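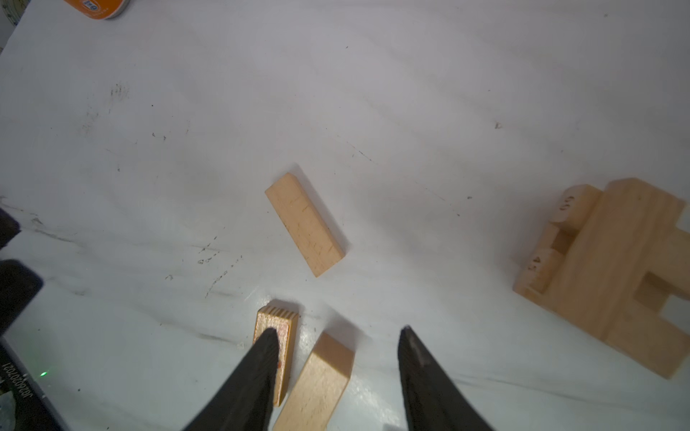

Ticket 3007: Block set, marks on wood and tabletop
Opened by: Ronja Söderlund
Assigned to: Margit Torvik
Site: Neserbridge playroom
Status: Open

Problem: The plain wooden blocks from the Groditz set have small dark marks on them, and the white tabletop has gray scuffs and streaks. Wiping with a dry cloth made no difference. The pink-striped plush has a dark smudge on one foot.

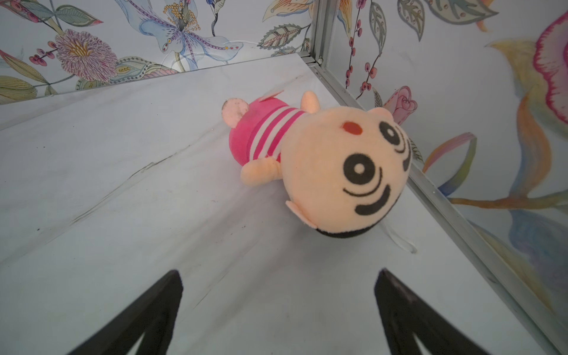

Last changed: Wed 10 August by M. Torvik

Margit: Please don't soak the blocks. Use a damp cloth, wipe along the grain and stand them on end to dry. The plush can be spot cleaned with mild soap. Do the foot only and keep water off the face.

Ronja: OK. Does the flowered wallpaper need anything? I had the Rulla cleaner out for the table.
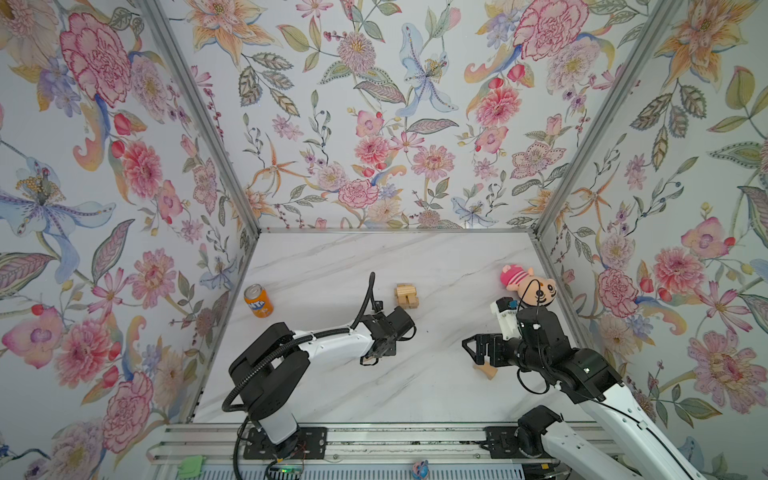

It says on the bottle that it is safe for sealed surfaces, but I don't want to try it on paper.

Margit: Leave the wallpaper alone. Try the cleaner on one corner of the white top first. If a streak stays after two passes, it is probably a scratch and can wait.
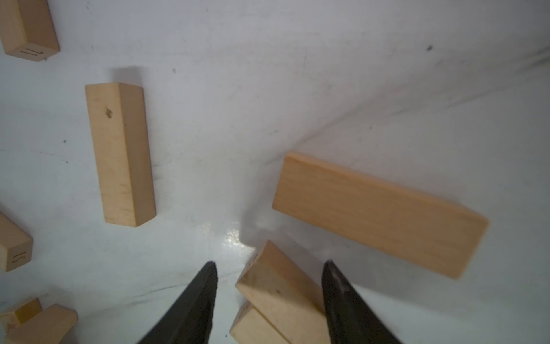 Blocks and plank on the white top, gray streaks at right.

Ronja: Will do the corner test and report back. Please keep the ticket open.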